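Keys and Where They Live

A key is a small piece of metal cut to fit one lock. The bumps and dips along its edge are called cuts. Inside many door locks is a row of pins held down by springs. The right key lifts every pin to the right height, and then the lock can turn. If one cut is too deep or too shallow, the lock stays shut.

Why keys get tags

Two keys can look alike and open different doors. In a building with lots of rooms, people would have to try one key after another. A tag fixes this. It is a small piece of paper, plastic or metal tied or clipped to the key, with space to write a room name or a number.

At the Gilbert building in Dernilcombe there are 411 keys. Hạnh Phan looks after them. She writes a number on each tag and copies the same number into a notebook. The notebook says which door the key opens. The tag doesn't say, so a person who finds a lost key on the street can't tell where to use it.

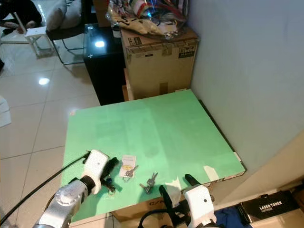
Keys on a green board. One has a paper tag with a yellow label area.

Keys, rings and fobs

Keys that are used together are kept on a ring. A bunch is easier to find in a bag than a single key, but if you lose the bunch you lose them all.

A fob is something attached to a key or a ring. Some fobs are only there to give you something to hold. Others have a chip or a tiny radio inside. The radio kind sends a signal to a car or a door, and the lock checks the signal before it opens. Fobs of this kind often need a battery.

Sorting a pile of keys

Hạnh sorts the keys every March. You can sort the keys at home the same way, if a grown-up says it's okay.

1. Find a flat place with good light. Clear a patch of floor next to it too, so that a dropped key is easy to spot. Hard, smooth floors are good for this. You will hear the key land.

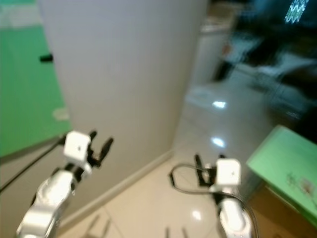
2. Put keys with tags on one side and keys without tags on the other.

3. Take the keys without tags to the doors, one at a time. Push the key in gently. Never force it, as a bent key can get stuck.

4. When a key turns, write its tag right away.

5. Put any key that fits nothing in an envelope marked "unknown." Keep it for a year.

6. Hang the rest on hooks or put them in a box with a lid.

Words to know

Cuts: the bumps and dips on a key.
Blank: a key that has not been cut yet.
Fob: an object attached to a key or key ring.

Page updated 21/01/2018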